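Print this page | E-mail this to a friend

Filed under: Dogs & Other Housemates

Let the Old Dog Be Old

Wednesday, March 27, 2024

I have a bone to pick with the phrase "keeping him young," and I've been chewing on it since the weekend, so you're getting it with your coffee this morning. 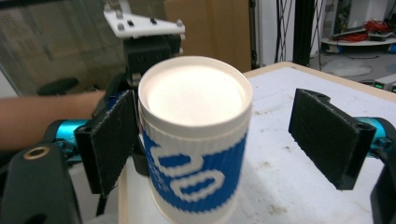
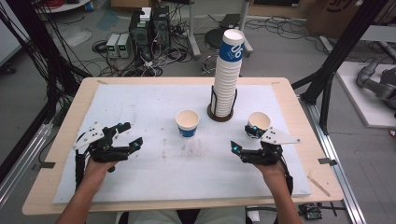
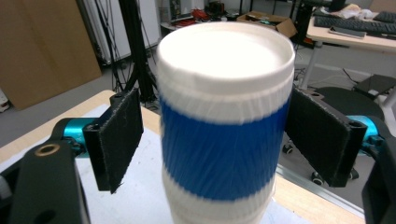

My dog Priko is an old man. He's a brown mutt with a gray face and bad hips, and he sleeps so hard that I sometimes put a hand on his ribs just to check. I love him like this! I loved him as a lunatic teenager too, when he ate the arm off my couch, but if you made me choose I'd take the guy who's snoring under my desk right now.

And yet every person I meet on a walk seems to want to fix him. Have I tried the chews? Have I tried swimming? A woman at the park told me he'd perk right up if I got him a puppy, and she said it in front of him, while he was leaning on my leg with his eyes half shut, perfectly happy. (I did not get him a puppy.)

I understand where it comes from. I've said those things to other people myself, and I meant them kindly. When you see a dog slowing down you want it to stop, and the easiest way to feel like you're stopping it is to buy something or start a program. I've got a drawer full of that stuff. I once spent $280 on an orthopedic bed, and Priko sniffed it, walked around it and lay down on the bath mat. He has never slept on it. The cat has.

Please don't hear me saying skip the vet. Pain is pain and you treat it. Priko takes a pill every morning in a bit of cheese, and it's made a big difference on the stairs, and if your dog has gone stiff or grumpy or off his food you should call somebody today instead of reading me. What I'm arguing with is the next step, where we decide that a dog who's comfortable and just slow is a problem that needs solving.

My neighbor Veikko Huttunen had a collie mix named Siliņa who lived to a great age, and for her last couple of years their walk went from his front steps to the mailbox and back. I paced it off once out of nosiness and got 203 steps for the round trip. It took them half an hour. She read every single blade of grass. I used to watch from my kitchen and think, poor thing, he should at least drive her over to the creek. I thought he was being a little lazy, if you want to know the truth.

Then my own dog got old, and I dragged him to the creek because that was our place and we'd always gone to the creek. He went, because he'd go anywhere with me. He was sore for two days. I was the one who wanted the creek! He'd have been thrilled with the mailbox.

So now we do the mailbox, more or less. Some mornings he wants the whole block and some mornings he stands on the lawn with his nose up for ten minutes and then turns around and looks at the door. I quit wearing the step counter on those walks. I put rugs down over the slick part of the hall, and I lift him into the car, and I've learned to budget time for the world's slowest pee.

The thing I'd really like to see go away is the birthday post. You know the one, the white-muzzled Lab in a party hat and 400 comments underneath saying he doesn't look a day over five. Yes he does. He looks like a very old Lab, and he's gorgeous. Those cloudy eyes and lumpy elbows came from years of somebody feeding him and driving him places and letting him up on the bed. I don't know why we'd want to pretend we can't see it.

I'll get letters about the creek, I know. Some old dogs do want to run, and if yours is still charging into the water at fourteen then good for both of you, and bring a towel. Mine just rolled over and sighed. It's nearly time for his cheese.

Print this page | E-mail this to a friend

More from this column

Why I Gave Up on the Retractable Leash
Two Cats, One Windowsill
What the Groomer Knows About You
A Soft Word for Dogs Who Bark at the Mail
Reader Letters: Your March Mud Stories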